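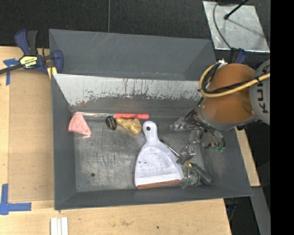 My two-compartment metal bin, with the dustpan and other odds and ends in the front and the back side still empty.

How to Sort Out a Catch-All Bin
Posted Jul 20, 2018

I love a big metal bin (you can throw anything in it!), and that's exactly how mine gets out of hand. I started doing this at our old place in Lekolbridge back in February and it takes me one cup of coffee.

What you need: a table, an old towel, a damp rag, and a bit of 202 grit sandpaper if you have a flaky divider like mine. Okay, the pack says 220, but I wrote 202 on my shopping list and now that's what we call it.

1. Put the bin up on a table. Don't do this on the floor, your back will hate you.

2. Take the biggest thing out first. For me that's the white dustpan, and once it's gone you can see what you're dealing with.

3. Long-handled stuff comes next. I lay mine along the bottom of the divider, handles all pointing the same way.

4. Wipe the metal floor. Scratches and scuffs are staying, so don't scrub at them! Go lightly over any chipped finish on the divider and wipe up the dust.

5. Now use both sides. Cleaning things go in front, and whatever you only grab once in a while goes in back.

If your dustpan has a hole in the handle, you could also hang it on a nail and get half your bin back. I keep meaning to put one up by the back door.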